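Cirnby – Mantenimiento de apartamentos
Incidencia 147
Asunto: la ropa de cama del dormitorio pequeño no se puede cambiar
Estado: abierta (reabierta dos veces)
Prioridad: baja, según ustedes

Descripción del problema
El dormitorio pequeño tiene una cama y ningún armario. El armario, modelo Udik, consta como entregado en enero. Será que es muy discreto. Mientras tanto, la ropa vive encima de la colcha y de noche se muda a la silla.

Pasos ya intentados
1. Doblar la ropa. Aguanta hasta que alguien busca una camiseta, que siempre es la de abajo.
2. Perchero Remard de pie. Se venció hacia la ventana con cuatro abrigos. Devuelto.
3. Cajas bajo la cama. No caben, el somier queda a 109 milímetros del suelo y la caja más baja de Frerichs pide más.
4. Gancho tras la puerta. Ahora la puerta no abre del todo.

Respuesta de soporte
«Pruebe a retirar las prendas de la cama y vuelva a comprobar.»

Comentario del inquilino, 22 de agosto de 2021
Comprobado. Retiradas las prendas, la ropa vuelve a la cama y la silla desaparece.

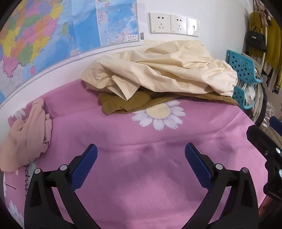 La colcha rosa de la margarita no tiene culpa de nada y pido que no se proponga cambiarla, como en la respuesta anterior. Tampoco voy a quitar el mapa de la pared – ya me lo sugirieron «para ganar amplitud» – porque un mapa abulta lo que abulta un papel.

Solicito una de estas dos cosas: el armario que figura en el inventario, o una cómoda de unos 700 milímetros de ancho. De fondo no puede pasar de 500 o habrá que entrar de lado.

Última actualización
Soporte ha marcado la incidencia como «resuelta por el usuario». El usuario la reabre.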